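Cable and Adapter Storage: Revised Practice for September
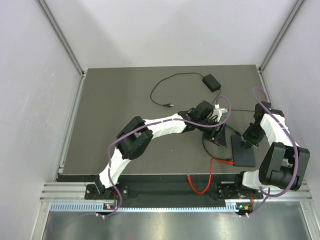 Photo: Krisztina Katona / Doltimness Workshop Newsletter

Loose power adapters remain the most frequent item in the unsorted bin. The black box type with a thin attached cord is the usual case: the cord springs back into a loop, and the small plug at the end catches on whatever is stored next to it.

Members are asked to apply the following from September.

Adapters. Lay the cord out at full length before winding. Wind in open turns, leave the last 14 cm free, and close with one hook-and-loop tie. Do not wind the cord around the box, as this bends it sharply where it leaves the housing.

Pads and other flat items. Unplug every cord that can be unplugged and store it separately in the same bag. Flat items go upright in the Fekete drawers, no more than 4 to a slot.

Labels. Write output voltage, current and plug polarity on the tag. An adapter without a legible rating plate goes to Hendrik Stevens for measurement and is not to be shelved.

Cords over 60 cm belong on the wall hooks. Tags and ties are in the Mokier cabinet, second shelf. Corrections to the label list go to Katalin Halász.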